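Sand Before You Glue

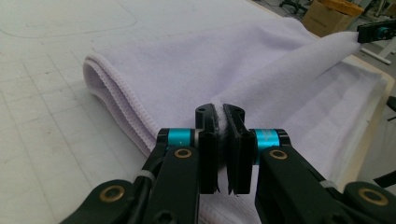

Folded lavender fleece on a white table.

I have been making small boxes and picture frames for 26 years, and I still see people glue up a whole project and then start sanding. I think that's backward, and most plans printed today encourage it.

Inside corners are the trouble. Once four sides are joined, no sander reaches the last half inch, so you end up with a folded scrap of paper and sore fingers. Any glue that squeezed out is sitting right there too, and it will show as a pale blotch when the stain goes on.

Eoin Ó Dálaigh taught the evening class in Haltdale where I started, and he made us take every inside face to 220 grit before a clamp came out. I thought he was fussy. Then I built 11 keepsake boxes for a craft fair one August and did them my way. I spent more time on the corners than on the joints.

The usual objection is that parts shift in the clamps and need leveling afterward. They do. Level the outside edges then – a block and five minutes will handle it. Leave the inside alone.

Wipe off the dust before the glue goes on, and keep the paper away from the joint itself. A rounded edge leaves a gap that filler won't hide.

Contact | Copyright Plilten Woodcraft | Back to top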